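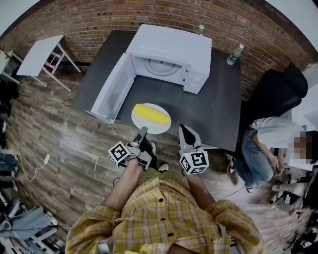
My best tip for teaching a microwave job with hand-held grippers: open the door all the way before you worry about the plate. I did 102 takes at Skuvasside and the half-open ones were junk – the jaws kept bumping.
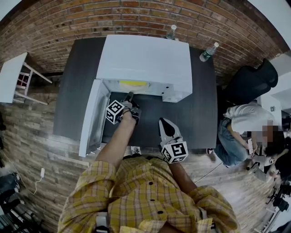
Door open wide, one gripper reaching in.

Go slower than feels natural, and keep both marker cubes where the head camera can see them. For the plate, I pinch the rim and pause before I lift. If I fumble, I start the take over.

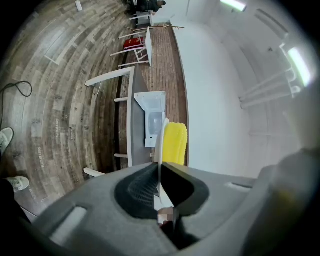 Ebenezer Agyeman wrote in to say he keeps a few fumbles, as long as he recovers, so the robot learns to recover too. Fair enough – I may try two.

Related tips
Wiping down gripper pads
Folding towels by remote control
Labeling your takes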